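Sorting at the Machine: Perrine Bailly on Home Laundry

Interview by Ruben Vandenberghe
Oct 24, 2021

Perrine Bailly spent nine years testing wash programs for Lumard before she moved to textile care training. She now writes the household course at Jumska, where trainees learn to run a laundry room for a small residence. We met in her office, which has a drain hose on the windowsill and a shelf of fabric swatches washed to destruction.

Her first subject was loading. Most complaints she handled at Lumard concerned poor rinsing, and she says the drum was usually too full. "People push until the door will just close. Cotton needs room to drop. If the load can't fall, the water goes around it and the detergent stays in the middle."

Her rule is a hand's width of free space above a dry cotton load. For synthetics she wants the drum half full at most. She does not weigh laundry at home and doesn't expect anyone else to. "The rated capacity is for a test load of cotton. Your load has a zipper and a hood."

On temperature she is less strict than I expected. Everyday clothing goes in at 30 degrees Celsius with a liquid detergent. Towels and bedding go hotter, and she runs one hot cycle a month with the drum empty to clear residue from the door seal. She wipes the seal by hand as well, working from the top down and finishing in the fold at the bottom, where lint and coins collect.

Spin speed gets its own page in the Jumska course. Bailly sets 400 rpm for wool and loose knits and accepts that they will come out heavy. "Roll them in a towel. It takes longer. A sweater that has been spun at full speed has a different shape afterward and you won't get the old one back."

I asked about colors. She sorts into 4 groups: white, pale, dark, and red. Red is kept separate for the first several washes, and orange counts as red. Her former colleague Inès Maillard tested this on cheap dyed cotton one July and found that most of the loose dye left in the first three cycles. Bailly still waits for five.

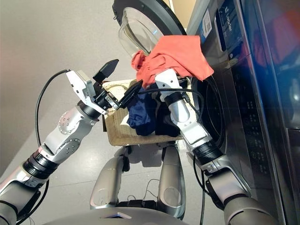
The basket matters more than people think, in her view. She prefers a low one with an open top, set on the floor directly in front of the door, so that nothing has to be carried across the room. Woven baskets are fine for dry clothes. For wet ones she would use plastic, as damp cloth left in wicker overnight can pick up a stain from the fibers.

Small dark items are the ones that go missing. "Socks, straps, a belt from a dress. They stick to the drum wall after the spin, up at the top where you don't look. Turn the drum once by hand before you close the door." She puts anything with a strap or a cord in a mesh bag, tied shut, and empties the bag first.

Her last point concerned the door. She leaves it ajar between loads and pulls the detergent drawer out two inches. Trainees at Jumska are marked down for closing either one.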